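Print this page
E-mail this to a friend

The Workroom at Cullinane Street: Gallery

Welcome to our little corner of the building! Eimear Gilmartin got us the keys in February, and we have been filling the place up ever since. It's one room, number 15, up the back stairs past the Bridel frame shop, and it holds far more than you'd think by looking at the door.

People always ask what we do up here, and the answer is a bit of everything. Friday evenings are for sewing and mending (bring your own thread, we never have the color you want), and the rest of the week the benches go to whoever has a project on. There's fabric next to electronics, there's hardware next to odds and ends from three projects ago, and I love it that way. You come in to fix a hem and you go home wanting to solder something!

We tidy on the last Friday of the month, and it lasts until Saturday lunchtime. The two long benches came from the old Wosow print works and weigh as much as a small car. If you want to borrow bench space, put your name on the sheet inside the door, and please take your offcuts home with you.

More pictures will go up as people send them in. Click on any picture for the larger size.

Print this page
E-mail this to a friend

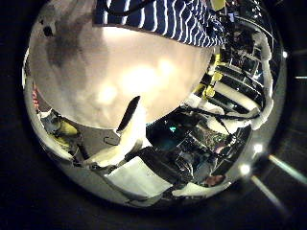

Navy fabric with thin wavy white stripes, and a busy bench on an ordinary working day.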